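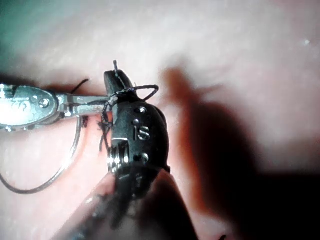 Mollbridge Suture Practice Pad, Pink

We love this pad! It's a flat piece of pale pink synthetic tissue made for knot tying and wound closure practice, and it has become the one we reach for first. The surface has a soft texture with a slight mottle to it, and black thread shows up beautifully against the colour, so you can follow both tails while you're still learning which one goes where.

Choose it plain or with a straight incision already cut. The pre-cut version comes with red colouring along the wound line, and the edges lift a little when you catch them with a needle (great for learning to take an even bite on each side).

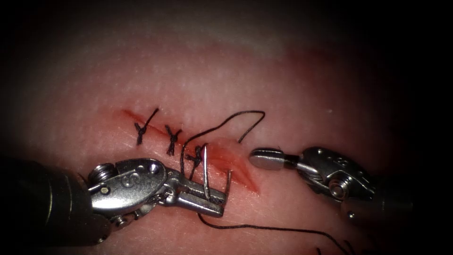 Interrupted sutures in black thread, three knots along the incision.

What's in the pack
2 pads, pre-cut or plain
Curved needles and black suture thread are sold separately, see the Gornurley range

Care
Snip out old knots with fine scissors and pull the thread through gently. Wipe with a damp cloth and mild soap, then dry flat. Keep it out of direct sun, as the colour will fade over time. Please don't use solvents!

Item no. 886
Colour: pale pink
Latex free
For training use only

Ships from our Escobedo warehouse. Teaching labs ordering 31 packs or more, ask us for a bulk price.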